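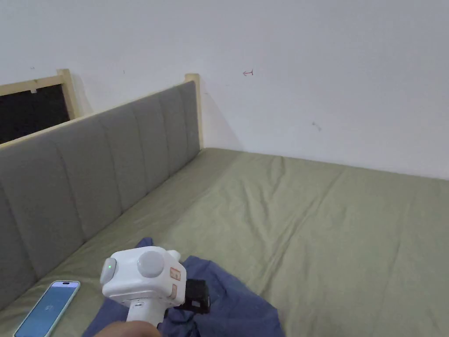

Haderel Group for Applied Manipulation, Department of Mechanical Engineering

4. Evaluation of the Womano hand-held collection kit

4.1 What is being sold

The Womano kit is offered by Conuseck as a complete route from a person's hand to a trained folding policy. The purchase price covers a hand-held gripper, a phone application, cloud storage for one year and a conversion tool that writes episodes in the format our training code expects. The sales material makes three claims that matter here: that a new user can record usable episodes in an ordinary home without preparing the room, that no outside tracking equipment is needed, and that the resulting data transfers to a robot arm "without loss." We bought the kit at list price. The vendor had no part in the design of the tests and did not see this section before submission.

We take the first two claims in this section. The third is a matter for Section 5, though we note now that the vendor's brochure does not say what loss is measured against.

4.2 Setting and task

All home sessions used cloth. Cloth is the material featured in the vendor's own demonstrations, and it is also where we expected the kit to struggle. Figure 3 shows a session on a bed: the gripper is held over a crumpled blue cloth on a green fitted sheet, with the phone lying on the sheet within easy reach. A bed is a poor work surface by laboratory standards. It gives under the hand, the sheet wrinkles along with the item being folded, and large parts of the view are one color. It is also where a great many people fold their laundry, and a product advertised for homes should be judged there.

Figure 3. Collecting cloth data with the hand-held gripper on a bed. The small camera module is attached at the side of the gripper.

Six operators took part, none of whom had used a device of this type. Each received the printed quick-start card and nothing else, and each was asked to record 20 episodes of flattening and folding a single item. Operators could stop at any point and could repeat an episode they were unhappy with, but we kept the rejected episodes and report on them below.

4.3 Setup and handling

The claim of no room preparation holds only in a narrow sense. No markers or base stations had to be installed. However, the application asks for a slow sweep of the surroundings before each session, and on plain walls and bedding this sweep was often refused with a message to "find more detail." The card does not explain what detail is wanted. Operators tried turning on lamps, moving the phone and starting over, and we could find no pattern in which of these helped.

Three operators complained of a sore wrist before finishing their set. The gripper head is bulky compared with the items being pinched, and its weight sits well forward of the hand. Folding a thin hem meant tilting the whole head almost flat to the mattress, a posture that the arm in our laboratory cannot copy without striking the surface.

The side camera is a further concern. In deep folds the cloth rises against the module and covers part of its view. The conversion tool does not flag these stretches. They pass through as normal data, and we found them only by watching the recordings.

4.4 Tracking and the quality score

The application gives every episode a score and recommends discarding those marked poor. We found the score hard to defend. It responded mainly to fast motion, so that a careful episode with an obvious jump in the tracked path could be rated good while a quick, clean fold was rated poor. Several of the episodes our operators rejected had received the highest mark. When we asked Conuseck how the score is computed, we were told it is proprietary.

For comparison we repeated the task in July with the older Molefe gripper, which has no score at all and needs a printed marker board. Setup was slower and the operators liked it less. Its tracking failures were at least easy to see, as the path simply stopped. We would take a gap in the data over a smooth path that is wrong.

None of this makes the Womano kit useless. It is quick to pick up, and for a group that already checks its recordings by eye it may save time. The advertised user, working alone at home and trusting the score, is poorly served by the version we tested (application build of Feb 12, 2023).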